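The Long Table at Onitham

A market town learns again how to eat its lunch together

On the first Saturday of every month, the old grain hall in Onitham opens its doors at eleven, and by noon it is difficult to find a free chair. People come with pots wrapped in towels, with bread under the arm, with a bag of something they bought on the way because there was no time to cook. They put it on the table and they sit down beside persons they do not always know. The price is nothing, and the only rule is that you must bring some food and you must not take your telephone out before the coffee.

I came to live in this part of the country eight years ago, and I confess that the lunch habits were the thing I found most strange. In the town where I was born, the midday meal was a serious matter. Shops closed for it. My father walked home, ate soup, slept for twenty minutes in his chair and walked back. In my first office here, my colleagues ate a sandwich over the keyboard with one hand and answered letters with the other. They were kind people and they offered me crisps, but I ate alone for a long time.

Onitham was not different from other places, until the bakery called Tudose closed its small café and gave away the furniture. There were many tables, all of one height, and somebody had the idea to put them end to end in the grain hall. The first lunch had 8 guests. At the one I attended in June of last year there were 183, and the line of tables turned the corner at the back and came again towards the door.
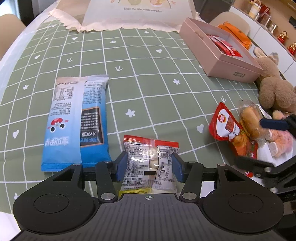
What surprises a visitor is how little is organised. There is no list of dishes, so it happens that one month has eleven potato salads and no meat, and another month has so much cake that the children become a little wild. The regular guests speak of these accidents with pleasure. The Month of the Beetroot is still discussed, and I was told about it by three different people before I had taken off my coat.

The food shows who lives here now. Onitham was a town of mills, and families came to the mills from many directions and stayed after the work was gone. You find pickled herring next to dumplings, and a pie with a thick crust next to a lentil stew which is so hot that it makes the eyes run. Few people ask for recipes. They ask instead "who made this?", and the person who made it lifts a hand from far down the table, and sometimes this is how two neighbours from the same street speak for the first time.

I do not want to make it sound like paradise. There are arguments about the noise, and about parking on Kuvent Lane, where 240 households share one narrow road. Some people in the town have never come and say that they never will, and I understand them - it is not easy to walk alone into a room full of persons already eating. The first time, I stood outside for a quarter of an hour reading the notices for lost cats.

The money is small but it exists. Heating the hall for one lunch in winter costs 529 pounds, and this is paid from the rent of the upper floor, where Wimum, a company that repairs church organs, has its workshop. Sometimes during the meal you hear a single low note through the ceiling, held for a long time, and then the same note a little corrected. The old guests do not look up any more. I always do.
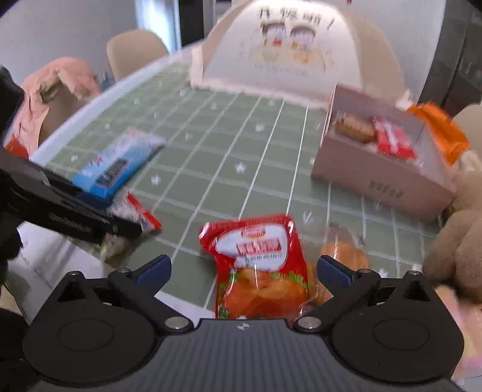 Is it possible to begin a long table in another town?

The people in Onitham think it is, if you have a warm room that costs little and a date that never moves. They advise to start with soup and bread, and to accept that the first months will be quiet.

Other towns have already sent visitors to look. One group came by bus with notebooks and wanted to know about tickets, name badges and the plan of the seats. They were given plates. Late in the afternoon they were still there, and one of them was asleep with his head against the wall, in the manner of my father.

For myself, I bring always the same thing, a cold bean soup with vinegar and dill that my grandmother made in the hot weeks. For the first year the pot went home half full. Then a boy of perhaps ten years took a second bowl, and his sister took one to be equal with him, and since then I must bring the larger pot, which does not fit in my bicycle basket, so I walk.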